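### 4.2 Setting out the desk rack and bins

1. Wipe the tabletop and let it dry.
2. Stand the Prisside rack towards the back, with its open slots facing you.
3. Put bottles and tubes upright in the rack, caps on. Small packets can share a compartment.
4. Place the open bin just in front of the rack for pens.
5. Line up the three small bins side by side. Keep rubber bands or string in one and leave the others free until you need them.

**Caution:** Do not load any compartment with more than 200 g.
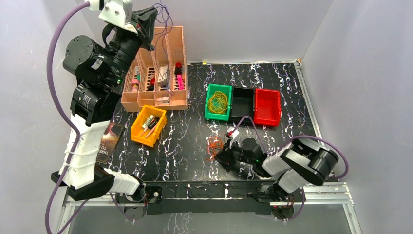 6. Check that nothing sticks out through the side walls, then go on to section 4.3 to fit the labels.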